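Muthoni Kinyua owns 3 coats and would like it known that one of them is on loan. The other two hang behind the door of her repair shop in Geditz, where she has been resoling boots and rewaxing jackets for 28 years.

"People bring me a coat and apologise for it," she says. "Then they tell me what they paid. I didn't ask."

Her own wax jacket is a Larkwood, bought second-hand and patched at both elbows in a green that almost matches. She was told it would match. She has had words with the supplier.

I ask what she makes of the new autumn boots, the ones with the zip up the side. There is a long pause while she looks at mine, which have a zip up the side.

"They're very nice for indoors," she says.

Her advice is cheap and mostly ignored. Stuff wet boots with newspaper and keep them away from the radiator. Brush suede one way. Buy the size you are, which she says rules out half her customers – "they come in with a 39 and the foot of a much larger woman."

Does she ever throw anything out? "A raincoat, once. It had gone sticky. I still think about it."

We finish upstairs in the kitchen, over tea, with a pair of brogues on the chair I'd hoped to sit in.

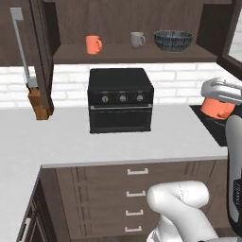
*Toaster oven on the worktop, mugs on the shelf.*

She is working on those brogues until June. The owner has rung twice. "He can wear his other shoes," she says, and moves them so I can have the chair.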